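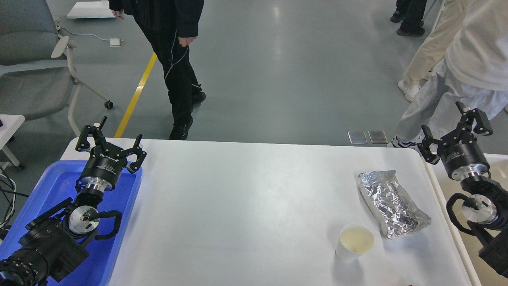

Robotics Club: two arms, one paper cup

2 min read

Quick one this week, most of us were still in the lab when this was due.

The two-arm team is on to the cup and foil task. Paper cup with a drink in it, crumpled foil package right next to it, both on the right half of the table. Left arm works from over by the blue tray. Goal for the Prandport meet is to get the foil into the tray and leave the cup standing. Sounds easy. Isn't.

Sebastian Roman has the grasp code and is rewriting the approach angle, again. Foil is a pain – shiny, wrinkled, never the same shape twice. Elin Landeg is logging every run in the shared sheet, 366 so far, so if you run a trial please WRITE IT DOWN. Even the bad ones. Especially teh bad ones.

Team name is Gavo for now. Better ideas to Elin.

Open lab is Saturday, October 25, 2025, room 662. New members welcome, no coding needed to start. We need people to reset the table between runs and somebody patient for the gripper calibration. Limit is 9 at a time so sign up on the door sheet first.

Also still missing – the small hex key set. If its in your bag, bring it back.

Recent items
Zonder line follower: parts list updated
Notes from the October club meeting
Ristić workshop sign-up now open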